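The Gripper That Wouldn't Let Go
By Eilidh Baxter

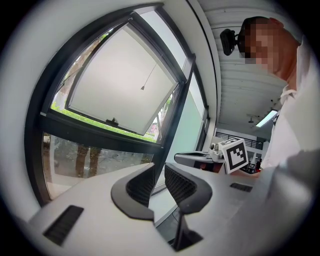

A small fault on a February afternoon

I have worked around hand-held grippers long enough to be fond of them, the way you get fond of an old stapler or a car that pulls a little to the left. So please take what follows as coming from a friend of the things. I still think we got lucky at Altbridge, and I would like us to stop calling it anything else.

What happened is quickly told, although I have never managed to tell it quickly. Gwilym Gwilliam was on his 73rd grasp of the afternoon, picking up a plastic cup and setting it down again, when the fingers closed and stayed closed. He let go of the trigger. Nothing. He squeezed it and let go again, as anybody would, and then he did what I suspect nearly all of us would have done (I know I would have) and reached in with his other hand to work the cup free. The fingers opened, snapped shut, and caught his thumb.

He had a bruise and a bad mood, and both were gone in 11 days. The cup went in the trash. Effie Pollock found the cause that same evening: a return spring had slipped off its post and was catching on the linkage, sometimes holding it and sometimes not. A new spring and a deeper groove on the post took care of it, and that tool has been perfectly well behaved ever since.

Why I am still going on about it

Our report called it a minor mechanical fault, and I signed that report, so I am scolding myself here as much as anyone. The spring was minor, I'll grant you. What bothers me is the reaching in. We had a written rule for the big arm on the other side of the room, with its fence and its red button, and everybody respected that arm as you would a horse you hadn't met before. For the hand-held tools we had no rule at all. They are light, you carry them around all day, and your own hand is doing half the work, so they don't feel like machines.

Hauke Kleinschmidt disagrees with me, and he is a thoughtful man, so let me be fair to him. He says that if you wrap every small tool in procedure, people stop reading procedures, and then they skip the ones that matter. He has seen it happen. I have too — we once had a checklist for changing a light bulb.

But I am asking for one sentence. If the fingers don't open, put the tool down and switch it off before you touch them. Greer Cowie printed it on a strip of tape for me, and it fits on a handle with room to spare. I'd like to see it on every gripper we own, and I'd like new people to hear it said out loud on their first morning, before anyone shows them how to pick up a cup.

Gwilym, I should add, put the tape on his own before I had finished asking.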